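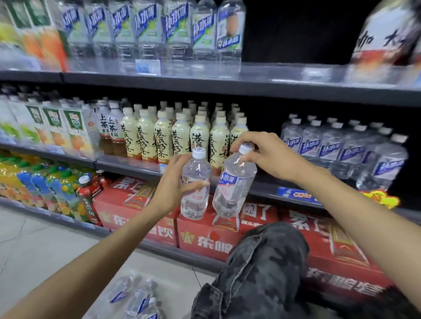 Figure 4. A person holding two bottles of water at the drink shelf, one by the neck.

4.3 What went wrong with the bottles

OK, so this is the part of the project I'd have happily left out, but Jarmila Šimek talked me into writing it up (she was right!). We trained the Wosevar arm on 3000 clips of people picking drinks off store shelves, and by November it was doing fine on cartons. Clear water bottles were another story. It dropped 25 of the 80 we asked it to fetch, and nine of those drops came after it had already cleared the shelf edge, so the bottle went straight to the floor.

I blamed the force sensor first and spent way too long swapping it out. Then Tahsin Sultana went back through the logs and noticed that the arm was nearly always closing on the neck, right under the cap, just like the right hand in Figure 4. People can get away with that. Our two-finger gripper can't, at least with a full bottle, and once the thing starts to swing the controller reads the wobble as slip and squeezes harder – then it pops out like a bar of soap.

The safety stop didn't help either. It only watched the arm, so a falling bottle never tripped it, and we've now added a floor zone that does. Neck grasps are blocked for anything over the weight limit in Table 2.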